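From the Toy Shelf: Old Bins, New Life

2020-02-28

Those of you who have been with the Pitcombe toy library since the beginning will remember the cardboard boxes, and how by December of that first winter the bottoms had gone soft and everything had to be carried with one arm underneath. We have come a long way since then! The metal bins we use now are no beauties -- they came to us secondhand from the old Midtbø bakery supply, scraped and stained -- but they are sturdy, and a good wipe with a damp cloth is all they ask for.
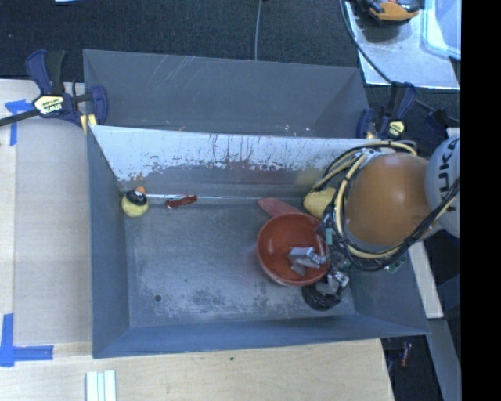

What we have been talking over this month is how to sort what goes in them. For a long time we kept play dishes in one place and bath toys in another, very strictly, and I must admit I was rather proud of it. Then the little ones came along and tipped everything together before the first cup of coffee was poured, and they seemed so pleased with the jumble that we have decided to let the small bins stay mixed. The puzzles and the Ikico building sets will still be kept apart, of course, with all their pieces (please do check under the car seat).

We now have 183 toys on the shelf list, and almost 11 families have asked about borrowing a whole bin at a time, so from next month you may take one home for 2 weeks. Just write the bin number in the green book by the door on Dostevness Lane when you come by.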